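Clamisham workshop puts handheld gripper station back in service after service stop

Clamisham, 10 August 2021

The handheld gripper station at the Amrani workshop in Clamisham is working again after a service stop of 3 days. The station is used to record hand movements, which are later used for programming the packing cell at the company's site in Bradadham. During the stop, the cell continued to run with the programs it already had.

The problem was first noticed in February, when the position of one gripper began to drift during long sessions. At that time the staff cleaned the marker cubes and repeated the calibration, and this was enough for some months. In July the drift came back, and the company decided to take the whole station apart and set it up again from the beginning.

Each gripper carries a cube with black and white square patterns. The software finds the position of the gripper from these patterns, so the cube must sit firmly on the body. According to the service report, 2 of the mounting screws had become loose, and a cable was pulling on the same gripper every time the operator reached forward. The screws were replaced and the cable now has more free length.
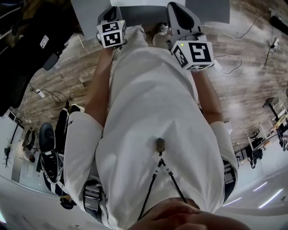 After the mechanical work, the station had to be calibrated. The operator holds both grippers at a fixed height, opens and closes the jaws slowly, and then moves them one after the other through 7 positions. If the difference between the two sides is too large, the procedure starts again — this happened twice on the first day. The final check consisted of 277 short recordings, and all of them were accepted by the software.

The workshop has also changed its maintenance plan. The cube screws will be checked every Monday, and the jaws will be compared with a metal gauge once a month. The cables between the grippers and the computer will be changed every year, even if they show no damage.

Spare jaws remain a difficulty. They are ordered from a supplier in Asia and the delivery often takes many weeks, so the workshop now keeps one complete set in stock. A second set has been ordered for Bradadham — it should arrive before the winter.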